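Wire basket

A wire basket is an open container made from metal wire that has been bent, woven or welded into a grid. Wire baskets are used in homes, stores, kitchens and workshops, where they hold goods that need to be seen easily or kept in moving air.

History

Early wire baskets were made by hand, often by tinkers who also mended pots. In the town of Fenurberg the trade employed nearly 80 households at its height, most of them making egg and potato baskets for farms nearby. Spot welding replaced hand twisting in most shops, and the Govindasamy works in Tururberg was among the first in the region to sell only welded baskets.

Construction

The rim is usually made of thicker wire than the sides. Baskets sold for wall use have hooks or a flat back, and long ones may be split by dividers.

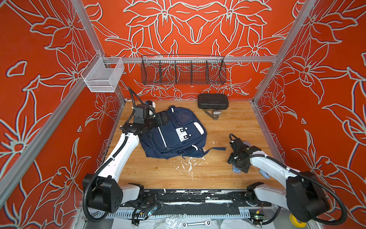 A divided black wire mesh basket hung from a rail, with a white one on the left wall.

Most baskets are finished with paint, a plastic coating or a thin layer of zinc. Uncoated steel rusts quickly in damp rooms – a common fault in older baskets kept in cellars.

Uses

Bakeries use shallow baskets for cooling rolls. The Pevska pattern, a deep basket with a folding handle, was made for apple picking and holds 20 pounds of fruit. Smaller types are used for mail, soap and garden tools.

See also

Basket weaving
Chicken wire
Shelving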